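Home | News | Robotics | Events | Contact

Hamarach trials two-armed dish racking

Nadton, August. Engineering firm Hamarach has begun bench trials of a two-armed system meant to stand plates in a domestic dish rack. The controller, called Halliday, will be given 200 attempts before the firm decides on a kitchen trial.
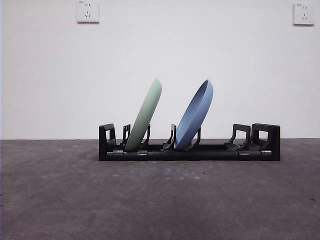 Plate handling has been slow to leave the laboratory. Vilgot Løken, who leads the work, said a tilt of a few degrees at release decides most attempts. A plate in its slot may still lean, as the green and the blue one do in the black rack, and the trial counts a lean as a pass if the plate stays upright for 6 seconds.

Picking up is scored separately. A plate lying flat offers only its rim, and both arms work from the same table.

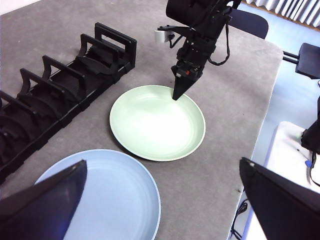

Can the system clear a kitchen table yet? Hamarach puts that some years off, as cups, cutlery and food residue are outside the present trial.

Ritva Partanen of the testing house Drirkden, which will score the attempts, said cycle time would be reported alongside the pass rate. "A rack filled correctly in an hour is of little use to a household," she said. 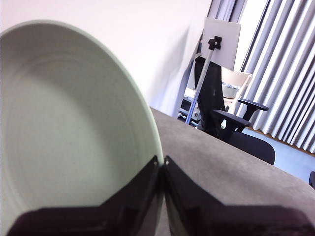

A green plate held at its lower edge between two gripper fingers.

Results will be published when scoring is complete.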